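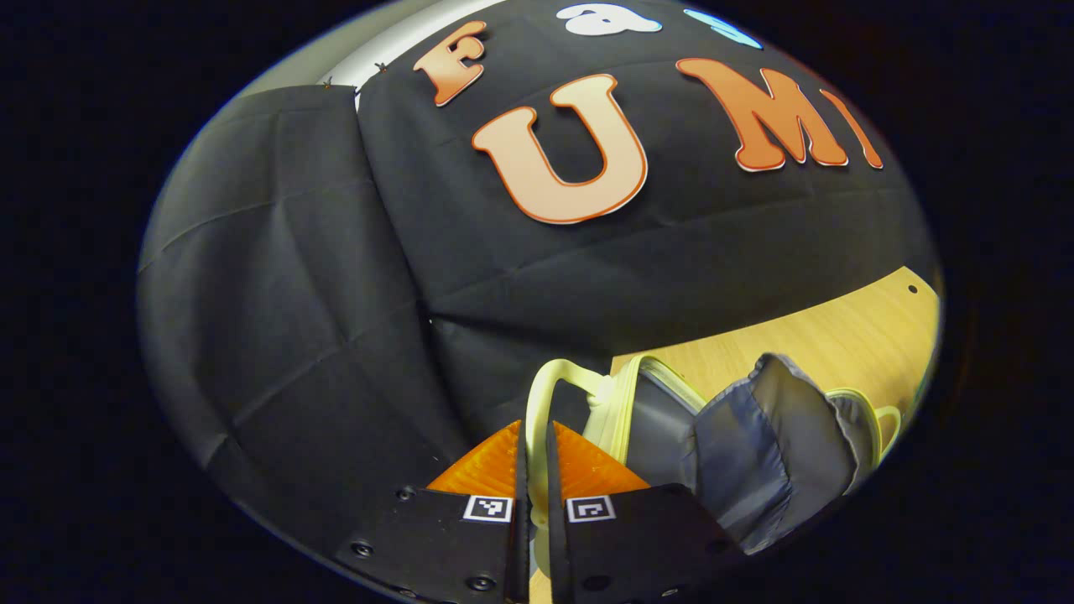
How to Save Your Own Tomato Seed

A packet of seed at Idley now costs 90 cents more than it did last spring, and the tomato on your windowsill is giving the stuff away.

Pick a ripe fruit from an open-pollinated plant. Hybrids will grow too, but you'll get whatever the grandparents felt like.

Cut it across the middle and squeeze the pulp into a jar. Add a splash of water, cover it with a paper towel and leave it for 3 days. It will smell. Put it in the shed, or in the room of a relative you've gone off.

Pour away the scum and anything floating, rinse the seeds in a sieve, and spread them on a plate – never on kitchen paper, unless you enjoy planting kitchen paper.

Once they're dry, put them in an envelope and label it. I have one from Plindside that says "red, good."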